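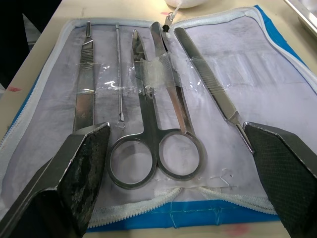
Hi all,

Afiq Siregar wrote:
> Is the blue zip case worth having, or should I just
> lay everything in the tray?

I use both! The case opens flat on the table, so I pick from it and move things over as I go (9 tools, one Zirkitz order).

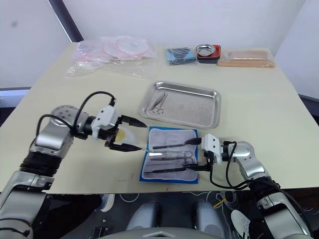 Blue case in front, steel tray behind it

Scissors and forceps go in the tray first. I keep them
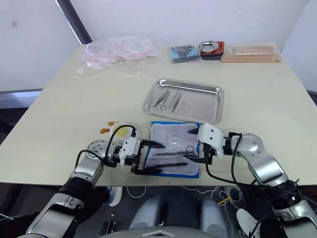 pointing the same way, more or less, and packets stay at the back. Bring yours to Tokstead in October? 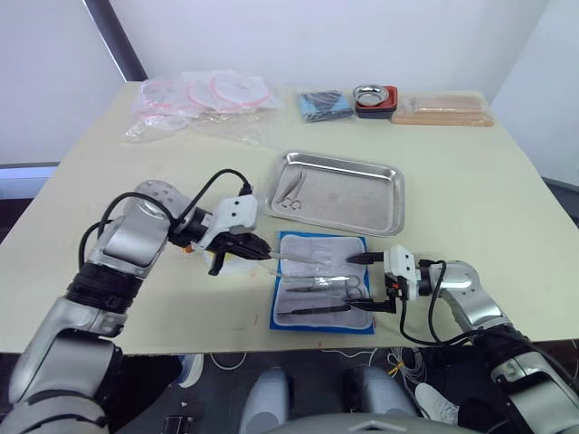

Tweezers and small scissors at the left end of the tray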